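The Odbridge Reading

The meter at Odbridge had been reading high since October. Slamet Harahap logged it each morning at 9 and initialed the page.

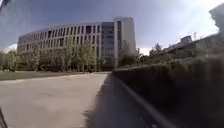

The water board wanted a single figure for the quarter. Slamet had two, and they differed by 119 cubic meters. The first came from the main meter at the street. The second was the sum of the floor meters, which he read himself with a flashlight and a mirror on a stick. The gap could be a leak, a bad register, or an unmetered branch. The drawings showed no unmetered branch. They also showed a boiler that had been removed before he was hired.

He closed the supply valves one at a time after midnight, starting at the top floor, and wrote down the flow at the main after each. With every valve shut, the dial still moved. It moved slowly, one turn of the small red star every few seconds.

Nabila Jugah came from Brullberg the next night with a listening rod and a thermos. She put the rod on the pipe, then on the wall behind the pipe, and moved along the corridor in steps of one tile.

"How old is the building?" she asked.

"Older than the drawings."

She stopped outside the storeroom. Inside were 2,000 envelopes printed with the name of a former tenant, Cellura, stacked against the back wall. They moved the boxes into the corridor. Behind the last row was a steel panel with four screws, two of them painted over.

Slamet cut the paint with a knife. The panel covered a copper line with a brass tap at the end, open a quarter turn. The water ran into a floor drain without much sound. A paper tag was wired to the handle. It said, in pencil, LEAVE RUNNING, and below that were the initials S.H.

Nabila held the light closer. "Yours?"

He looked at the handwriting for a while. The H had the same low crossbar he put in the logbook.

"I don't remember it," he said.

"Do you want it shut?"

He took out the logbook and wrote the time, the location and the position of the tap. In the column for action taken he wrote nothing yet. The drain went on taking the water.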